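Nendesham Shared Workshop - Member Forum
Filed under: Projects > Automation > Two-arm bench
Search this forum Go

Two-arm bench: cable routing and camera brackets

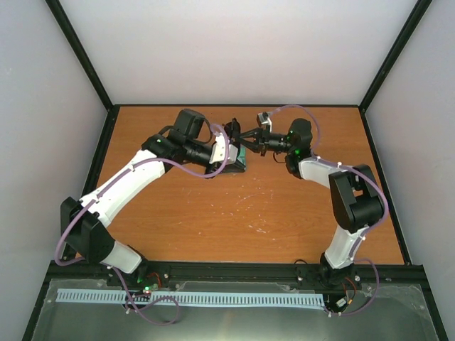
Request for comments, Wed 24 June

Posted by: Najwa Daher (project lead)
Members are invited to comment on the present arrangement of the bench before the October review. The purple tube is tied to the white links with small white ties and left slack at the elbows. Each arm carries its camera on a white bracket by the gripper. Expenditure to date is 2,807, of which 795 was for the enclosure.

Posted by: Volside
Thank you for the notice. I would ask that the loop at the left wrist be shortened. It passes around the camera bracket, and a full turn of the wrist may pull on it. Two ties per arm do not appear sufficient to me.

Posted by: Gordon Thibodeau
I must disagree with the previous member. A shorter loop places the load on the connector. On my own arm at home I removed slack in the same place and replaced the cable after about 400 cycles. I recommend that the loop remain.

Posted by: Ham
My concern is the front rail. The electronics board below the left base should have a cover, and the red wire over the rail should have a grommet. The wood can wait, although it is already scratched in the middle.

Posted by: Volside
I accept the point regarding the connector. I maintain my objection to the number of ties.

Posted by: Najwa Daher
The loop will stay as it is for the present. A cover will be printed, and I have requested 6 further ties from stores. Mr. Thibodeau, kindly post the bend radius you used.

Posted by: Gordon Thibodeau
I will measure it this evening and reply in this thread.

Contact the workshop | © Nendesham Shared Workshop | Back to top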